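I moved to Perkgate in October, with two suitcases and a map that my cousin had drawn for me by hand. On the map he marked the bakery, the post office and the stop of the bus. He did not mark any bench. I noticed this only later, when I was walking with my mother, who came to visit and whose knees are bad. We needed to sit down, and we had to walk all the way back to the post office to find a low wall.

I wish to write in favor of the public bench. It is a small subject, I know, and there are people in our town who think that money should go first to the road. I also drive on this road and I have nothing good to say about it. But the town meeting spoke of the road for two hours and of the benches for perhaps the time it takes to drink a glass of water, and this seems to me a wrong proportion.

In the town where I grew up, there was a bench in front of almost every gate. The families built them themselves. In the evening the old people came out and sat, and whoever passed had to greet them and often had to answer a question. As a boy I did not like this. I was asked about my marks, about my father's health, about why my shirt was torn. Today I think these questions were a kind of care, even if some of them were also plain curiosity. If an old man was missing from his bench, somebody knocked on his door before dark.

When the benches near the square in Perkgate were taken away, the explanation was that young people gathered there at night and made noise. I believe that they made noise. I lived for a year above the square and I slept badly in the summer. Still, the young people have moved to the steps of the library, where they make the same noise, and the older people have not moved anywhere. They have stayed at home. Ileana Sandu, who is my neighbor, used to walk to the market with one rest in the middle. Now her son brings her the vegetables in his car, and she complains that he chooses the tomatoes like a man who is in a hurry.

Some readers will tell me that there are cafés. This is true, and I like them. But in a café you must order, and after you finish your cup you begin to feel that you should order again or leave. A person with little money makes this calculation every time. The bench asks for nothing. You may sit for a minute to tie your shoe, or you may sit for a whole afternoon.

I have heard also that a good bench costs 500 dollars with the installation. I cannot judge if this is expensive for a town. My friend Trilok Goel, who disagrees with me on most matters of public money, says that we would then be paying for repairs forever. He may be right. We also pay forever for the street lamps, and I have never heard him ask that we walk in the dark.

What I would like is simple enough. Put a bench on the hill between the market and the church, with a back and with arms, so that a person can push himself up from it. Put another one at the bus stop, under the roof. Please do not divide the seats with iron bars. A mother with a sleeping child needs the full width, and so do two friends with their shopping bags. 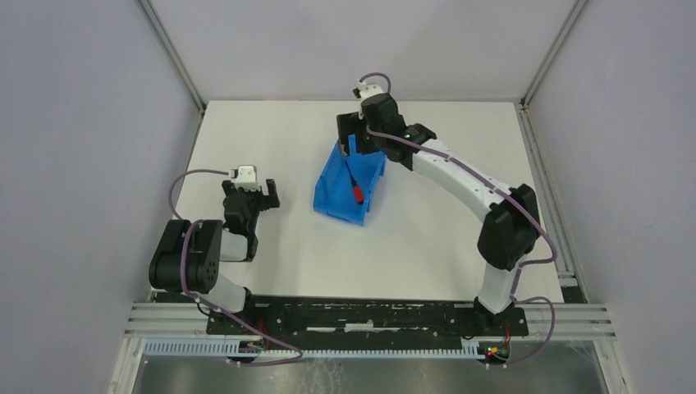

**OPINION | Town Life**

*Costel Ene lives in Perkgate and writes here about streets, neighbors and walking. His last column was about the closing hour of the library.*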